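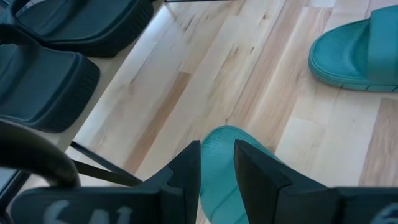 Page last changed: November

Why Does Wood Have Stripes?

Have you ever sat on a wooden floor and followed one of the lines with your finger? It wiggles along, gets squeezed up next to another line, swoops around a dark spot and then runs off the end of the board. Those lines are called the grain, and every one of them was made by a living tree. Once you know how to read them you'll be looking at tabletops and doors and pencils all day long!

Trees grow in two directions

A tree gets taller at the tips of its branches, and it gets fatter all the way around its trunk. The fattening happens in a super thin layer just under the bark called the cambium (say it KAM-bee-um). All through the growing season the cambium makes new wood on its inside and new bark on its outside, so the newest wood in a tree is always right underneath the bark, and the oldest is in the very middle.

Here's a fun puzzle. Asnakech Lencho carved a tiny star into a tree trunk at the height of her nose when she was eight. She's a grown-up now and a whole lot taller. Where is the star? Still at the same height! The trunk got wider, but that part of it never moved up. (She says she's sorry about the star, by the way. Bark is the tree's skin, so please don't carve it.)

Light, dark, light, dark

In places with a warm season and a cold season, a tree grows fast in spring. There's plenty of water around and the tree makes big, roomy cells to carry it. In many trees, that spring wood is pale. Later in the summer growth slows down, the cells get smaller with thicker walls, and the wood often looks darker. Then winter comes and the tree takes a rest. One light band plus one dark band makes one year, and together they're called a growth ring.

Our friend Akash Rastogi keeps a big slice of oak in the nature room at Grotbridge, and it has 143 rings. Think of that! The middle of that slice was a skinny little sapling 143 years before the tree came down. Some of the rings are fat and some are so skinny that you need a magnifying glass. A skinny ring can mean a dry year, or that bigger trees were hogging the sunshine. 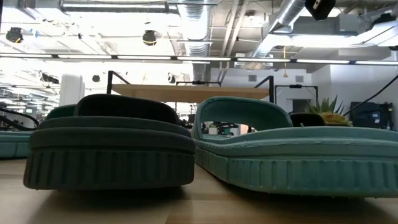
Can you find out how old a tree is without cutting it down?

Scientists use a hollow drill called an increment borer to take out a thin stick of wood, usually no thicker than a pencil. The stick has a little piece of every ring it passed through, so they can count the rings and leave the tree standing.

So how do circles turn into stripes?

Rings are round, but the lines on a board are long. What happened? It all depends on which way the saw goes!

Get some modeling clay in two colors and try it. Roll out flat sheets, stack them up, and roll the stack into a log. Slice straight across and you'll see a swirl, a bit like tree rings. Now cut another piece the long way, from end to end. Stripes! If you cut the long way through the center, the stripes are straight and neat. Cut closer to the outside and they spread out wide. In real boards, that kind of cut often makes tall pointy arches that woodworkers call cathedrals, after the windows in big old churches.

What about the dark spots?

Those are knots, and a knot is the place where a branch used to be. As the trunk gets fatter, it grows around the bottom part of each branch and tucks it inside. When somebody saws a board from that trunk, they slice right through the hidden branch. If you look closely, some knots even have tiny rings of their own! The grain has to bend around a knot the way water in a creek bends around a rock.

Savita Mittal makes spoons, and she always hunts for wood with no knots in the handle. The twisty grain near a knot can make wood weaker there, and it's much harder to carve.
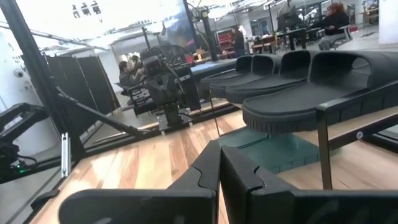

Why are some kinds of wood darker than others?

Each kind of tree makes its own mix of natural chemicals, and some of them add color to the wood. Walnut is a rich brown, while maple is usually creamy and pale. The wood in the center of a trunk, called heartwood, is often darker than the sapwood on the outside.

Be a grain detective

Grab some paper and a crayon with the wrapper peeled off. Ask a grown-up for an old, rough piece of wood, lay the paper over it, and rub gently with the side of the crayon. The bumpy lines pop right out! Write the name of the wood underneath if you know it, or make up a name if you don't. Gunhild Zoëga has 30 rubbings taped to her bedroom door, and her favorite is from a fence post with a knot shaped like an owl's eye.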